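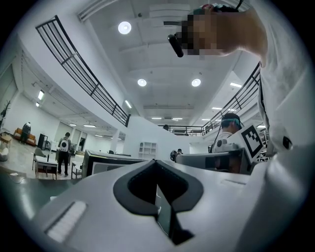
My sister swears the Grimberg is far too heavy for anyone with a small kitchen, and that I'd have been better off with a decent wooden spoon and a bit of elbow grease. She said so when I first told her I was thinking of buying a stand mixer, she said it again when it arrived, and she has said it at least once on every visit since. I love her dearly, but I think she's wrong, and as I've now had the thing on my worktop since last June I feel I can say why with a clear conscience.

I should explain that I'm not a fancy baker. I make a loaf or two a week, a fruit cake when somebody has a birthday, and far too many cheese scones. For years I did the whole lot by hand, or with a little Zistton hand whisk that smelled of hot dust whenever you asked it to do anything thicker than pancake batter. When the whisk finally gave up (halfway through a lemon sponge, with guests due) I went down to Tiltalska, the cookware shop by the old station, and had a long and very enjoyable poke about.

They had two mixers I could afford. The Zapata was the prettier one, a lovely soft green, and I very nearly took it home on looks alone. But the head wobbled when you lifted it, and the bowl had no handle, and I could just picture myself trying to scrape out sticky dough with the bowl skating all over the place. The Grimberg is plain cream and looks a bit like something from a school canteen, but everything on it shuts with a good solid clunk. It cost me just over 200 pounds, and I did have to sit down with a cup of tea afterwards.

So, what is it like to live with? Bread first, as that's what I bought it for. There are 6 speeds, and for dough you're told to stay on the lowest two, which I do. My usual white loaf takes 7 minutes with the hook and comes out smooth and stretchy, and I can get on with the washing up while it goes round. Wholemeal wants longer and needs the sides scraped down once, sometimes twice. I did try a very stiff rye at Christmas and the motor didn't like it at all – it slowed right down and made a noise like an unhappy goose – so I finished that one by hand and haven't asked again.

Cakes are a joy. Butter and sugar go properly pale and fluffy, even in my cold kitchen, and I once made 16 fairy cakes from start to oven before the kettle had boiled for the second time. Egg whites are fine too, though the whisk doesn't quite reach the bottom of the bowl, so a single egg white just sits there looking up at you. Two or more and you're all right.

Now for the grumbles. It is heavy, my sister has that much right, and I wouldn't want to be lifting it in and out of a cupboard. Mine lives in the corner by the bread bin and gets pulled forward on a folded tea towel, which works nicely. The splash guard is a flimsy bit of plastic and I've stopped using it, so I start everything slowly and drape a cloth over the top when there's icing sugar about. The paddle can't go in the dishwasher, which is mentioned in very small print near the back of the booklet, after I'd already put it through and turned it a rather nasty grey. A new one was easy enough to get from Tiltalska, but do check before you make the same mistake.

I've been asked whether I'd still choose it over the Zapata, and I would, although I do look at that green one rather wistfully whenever I'm in the shop. If you only bake at Christmas, save your money and get a good hand whisk. If there's flour on your jumper most weeks, the Grimberg will suit you very well, provided you've got the worktop for it.

Posted 4/5/18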